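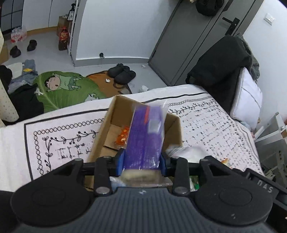 Storness House, room and parcels check

Snack box, opened in bedroom

Outer carton: brown cardboard. OK
Flaps: open, splayed out. OK
Food kept off floor: OK
Packing on blanket: NOT OK. Small orange and white scraps, right hand side. Pick up before anyone sleeps on it
Plastic wrap: crumpled bit in the box. Bin it, dont leave it under the packets
Heavy packets at bottom: not checked, box part full
Allergen labels readable: see below

Bed and chair

Pillow: OK
Blanket clear of heater: OK, heater other side of room
Clothes on chair back: advisory. Dark pile, grey fluffy thing hanging off one side. Trip risk if it slides down. Wardrobe please
Walkway to door: 2 ft clear, passes
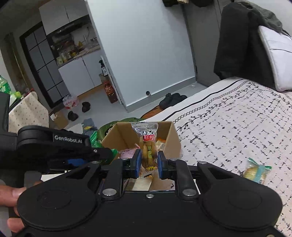
Kelholm, 18 Apr 2024

Contents. Clear packet, golden brown sticks, 陳吉 in big black characters, 旺福 on red under it. Bee face near the bottom. Lettering down the side looks like 葱香味, so spring onion flavour if I've read it right. Seal at top: no tear that I could see. Wheat? Assume yes till somebody reads the back.

Pink packet, small print, left side of box. Not read yet. Orange and white one on the right, same. Green wrappers, same again.

To do
Translate ingredients, stick a label on the lid. Angelovski list has the wording
Anything with nuts goes in seperate tub
Jakis tubs only, the 30 litre ones, lids that clip
Box off the bedroom floor or bed by tonight, kitchen shelf 494 is free
Max 300 g open food per room, rest sealed

Result: pass with comments. Recheck July.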